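Brellcombe Community Hall: Playroom Gallery
Tuesday, September 14, 2021

The playroom at the back of Brellcombe Hall reopened this month after being closed since March. The walls were painted, the old shelving came down and most of the furniture was moved to a different side of the room. This page shows how the room is set up now and what is kept in it. Families who used the room before will find that nearly everything has a new place.

Clodagh Rafferty and Siu-ming Kuo planned the layout. Rónán Fahy did the painting and repaired the two low benches. Pictures are being added to this page as they come in, so some sections have text only for the time being.

The entrance

Coats go on the pegs to the left of the door. The lower row is for children and the upper row is for adults. Shoes stay on in the hallway and come off at the mat. Strollers can be left under the stairs but should be folded, as the fire door next to them has to open fully.

The sign-in book is on the windowsill. Please write the child's first name and a phone number.

The reading corner

This is the old storage alcove with the door taken off. It has floor cushions and a bookcase from the Plevden branch library, which was replacing its own. Picture books are on the bottom two shelves and chapter books are above them. Books can be taken home for up to 30 days. Write the title in the back of the sign-in book.

Bernadette Ní Chonaill reads there on Wednesday mornings at 10:30. The session lasts half an hour and is aimed at children under five.

The block table

The large table used to be bare and the noise carried through to the main hall. It now has a teal-blue, carpet-like covering, and a woven wicker folding screen stands along the back. Toy building blocks are used on this table, and the ones out here are blue, red, purple and orange, with round studs. A large beige bowl, a stack of white paper cups and a pale mint-green dustpan sit along the back by the screen.

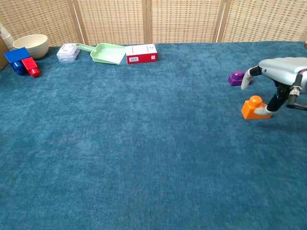
The craft table

Crayons, paper and glue sticks are in the drawers underneath. Paint is kept in the locked cupboard and can be used when one of the session leaders is in the room. Aprons hang on the side of the cupboard. Finished work can be left on the drying rack until the end of the week, and anything still there on Friday afternoon is cleared.

We are short of colored card and would be glad of any offcuts.

The soft play area

The mats cover the corner nearest the radiators, which have been boxed in. The foam shapes were re-covered over the summer by Cillian McGrath in a wipe-clean fabric. This area is for children up to age 4. Older children can use the main hall when it is free.

The kitchen hatch

The hatch opens onto the hall kitchen. Tea and coffee are available during morning sessions for a small donation. Hot drinks stay on the kitchen side of the hatch. Snacks may be eaten on the benches, and please keep them away from the book corner.

Tidying up

Tidying starts ten minutes before the end of each session. Blocks are collected from the floor first, then the mats are swept. The brush for the mats is inside the tall cupboard.

Opening times

Monday to Thursday, 9:30 to 12:00. Friday, 1:00 to 3:30. Closed on public holidays. To book the room for a birthday party, leave a note for Siu-ming at the front desk with the date and the number of children.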